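Visit report: Clirberg glasshouse and packing station

Cucumber group, winter visit, December 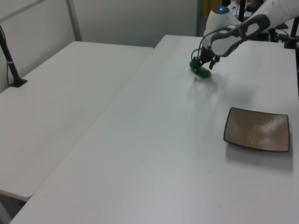
Small green cucumber on the long table at Clirberg.

The group met at the Clirberg site gate at 9.30 on Friday. Wilma Vermeulen, the growing manager, led the glasshouse part of the visit. Cornel Tudose took over for the water room and the packing station. Overshoes and white coats were issued at the door, and hands were disinfected again at the entrance to each compartment.

Crop and layout

Clirberg grows small-fruited cucumbers on high wire, under lights from October to the end of March. The crop seen on the day was the winter planting, on stone wool slabs laid on hanging gutters. Each compartment has its own climate computer and can be closed off from the central path. The planting in compartment 2 was a week behind the others owing to a late delivery from the plant raiser, and the difference in height was plain from the path.

Stem density is kept lower in winter than in summer. Vermeulen said the extra stem is not let in until the outside light allows it, and that earlier attempts to bring this forward gave pale fruit and a good deal of abortion at the head. Old leaf is taken off twice a week. The cut is made flush with the stem. Workers change knives at the end of each row, and the used ones go into a bath of disinfectant on the trolley.

Climate

Screens are closed before sunset and opened by light level in the morning. Two screens are fitted, one clear and one for blackout. Humidity was the main point of discussion. Reginald Escobedo asked why the vents were held slightly open above a closed screen, and was told that the aim is a steady slow loss of moisture, without the cold drop which follows a sudden opening. Small fans above the crop keep the air moving. The site had some mildew in the autumn, confined to the rows nearest the north wall. The affected leaf was removed and the heating pipe on that side was balanced again.

Carbon dioxide is taken from the boiler flue and stored heat goes to a buffer tank behind the boiler house. The tank was being inspected and could not be approached.

Water

Drain water is collected, filtered, treated with ultraviolet light and mixed back with rainwater. The rainwater basin holds 2000 cubic metres. Tudose considers this too small for a dry spring and a second basin has been applied for. Samples of drain and slab water go to the laboratory every week. Sodium is the figure they watch most closely. Three of the older dosing pumps, supplied by Verschueren, are due for replacement, and the spare parts are already on the shelf.

Picking and packing

Fruit is picked every day of the week, by length and not by weight. Small cucumbers lose value quickly if they are left a day too long. Crates go by rail trolley to the packing station, where they are held at 12 degrees. Tudose does not store below this on account of chilling damage, which shows as pitting after the fruit has returned to room temperature. Mieke Groen noted that her own station runs slightly warmer and sees more yellowing by day 5.

Straight fruit is flow-wrapped for retail. Fruit with a marked curve is sold unwrapped to Porkberg for slicing. The trial of a thinner film from Custska is still running and no results were given out.

Points to follow up

Groen to send her storage temperatures to Tudose.
Escobedo to ask for the screen settings used in November.
Pongsak Panyasiri to arrange the spring visit, preferably to a site without lighting, for comparison.

The visit closed at 13.15 after soup in the canteen.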